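Notebook home | Entries | Methods | Stock list | Contact

Last updated 16 Dec 1999

Shrinkage and dye loss, Prosser wool/cotton blend

Carried on from the March entry. The question is still whether the blend from Prosser can be sold as machine washable or has to go out with a hand wash label. Joanne Hollis wants an answer before the next cloth order, so I reran the parts of the March work I did not trust and left the rest.

Samples. Cut from the second bolt, well in from the selvage. Squares were marked with the cotton thread we normally use, 230 mm between marks in both directions. In March I marked with laundry pen and the lines bled enough to cost me a millimeter either way, so those readings should be treated as rough. Edges overlocked. All pieces left flat on the bench overnight before the first reading.

Ballast. Old cotton sheeting, cut and hemmed, already washed many times so that it gives up no size. Load made up to the same dry weight each time. Ballast pieces must be plain undyed cloth, otherwise the staining strips mean nothing. Two of the pieces in the bin had a faint pink cast and I have thrown them out.

Detergent. Fello powder, same box throughout. The box had been left open and the top layer was caked, so I took it off and used what was underneath. Dose by weight, not by scoop. I checked the scoop against the balance and it varies far too much with how hard it is packed.

Water. Supply hardness was not measured. It was measured in March, and I have no reason to think it has moved, but the figure should not be copied into the report as if it were current.

Method. Warm cycle, short spin, then dried flat on the mesh racks. Measured after the first, third and fifth wash. The cloth was conditioned in the back room before each reading. I did not tumble dry anything. Climley asked for tumble figures at one stage and then dropped the request, and I do not intend to do them unless they ask again in writing.

Results, lengthwise. Nearly all of the movement came in the first wash. By the fifth the marks had come in 9 mm from the starting distance, and the change between the third and fifth was too small to read with the steel rule. Widthwise the cloth hardly moved. This is the reverse of what the mill sheet says. Either the sheet has warp and weft the wrong way around or our bolt was stretched in finishing. I would guess stretched, as the cloth has a tight, boardy feel off the roll that goes after one wash.

Results, color. The navy loses dye in the first wash and then holds. Staining on the wool strip was slight, on the cotton strip slight to moderate, none that I could see on the polyester. The green is better on every strip. The rust is worse, and I would not put it in a load with anything pale. Graded against the gray scale under the north window, late morning, by me only. A second pair of eyes is needed before these go outside the building.

Surface. Some pilling on the face after the third wash, mainly at the corners where the overlocking rubs. Turned inside out the pieces pill less, but a flat square is a poor stand-in for a garment here. Would like to make up a few sleeves and repeat.

Seams. The Torkura thread did well. No puckering on the straight seams, slight puckering on the curved ones. The curved seams were sewn at a longer stitch than they should have been, so I do not hold that against the thread. Needle size was 80 on all of them. Resew with a shorter stitch and compare.

Problem with piece 79 - the lengthwise marks were sewn one thread off grain and the square came out as a slight diamond. Left out of the averages, kept in the folder.

Working opinion: machine washable on a gentle cycle if the cloth is washed once before cutting, and hand wash only if it is not. Washing before cutting adds a day and takes up rack space, so this is a question of cost for Joanne to settle. The rust should carry a wash separately label in either case.

To do: sleeves, shorter stitch on curves, hardness reading, ask Prosser which way their sheet runs. Put a lid on the Fello.

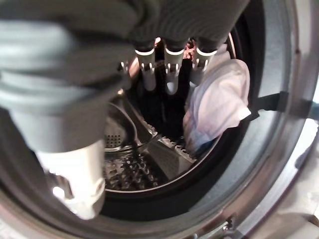

Also to do - reorder staining strips. There are enough left for one more set of five washes if none are spoiled, and the rust will want a set to itself.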